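Notebook, May 2018
Seed soak test, second round

Picked up the January batch of beet and parsley seed from the cold cupboard. The first round was spoiled by uneven watering, so this one uses one tray per lot and the same tap water throughout.

Lots: Vurkulia (beet), Ditura (parsley), Zupan (parsley, older stock). 200 seeds of each lot, half soaked overnight, half sown as they came.

Day 14: soaked Vurkulia is well ahead of dry. Ditura shows hardly any gap. Zupan has a few seedlings at one end of the tray and bare mix at the other. I suspect the heat mat, which is warmer on the plug side. Turned that tray end for end and moved the label.

Soaked beet clumps badly when you sow it. Drained it on a towel and rolled it in dry sand, which helped. Parsley was fine straight from the sieve.

Mix is the fine grade with perlite sifted out. It crusts if watered from above, so bottom water only. I lost part of a row last time by forgetting.

Final count on day 31. Anything not up by then goes down as dead. If Zupan stays patchy, repeat it on mat 2 before we write off the seed.

To do: new thermometer probe, more labels, ask whether the Dakness order included sand. 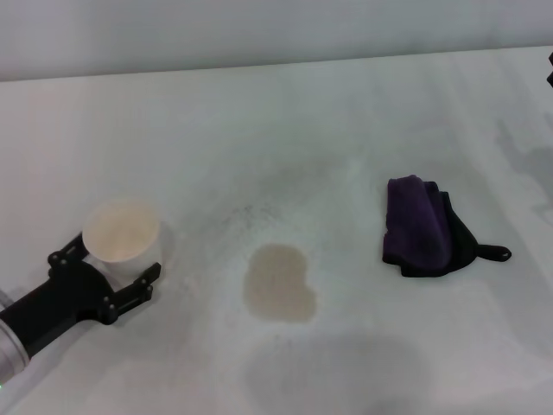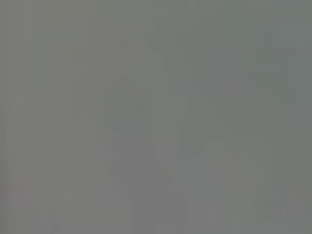
Todor Golob, seed bench

Added later: the sieve goes back on the hook by the sink. Parsley seed was still stuck in the mesh when I went to use it for beet. Brush it out dry, then rinse.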